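News > Press releases > Cevanlow

We use cookies to remember your settings. Accept / Manage

Cevanlow compares two grippers on kitchen items

Brakesgate, Mar 4, 2020. Cevanlow has finished a trial of the Branov and Rajput grippers. Each was run on the same arm for 1,075 picks.

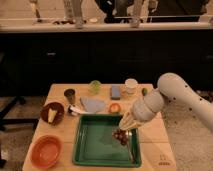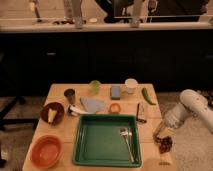
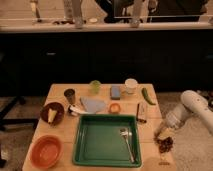 A green tray and assorted kitchen items on the test table.

Soft items took the most tuning, said Rochelle Villanueva, who led the trial. Full results will follow in October.

Contact: Ginevra Villa, Cevanlow press office | Back to top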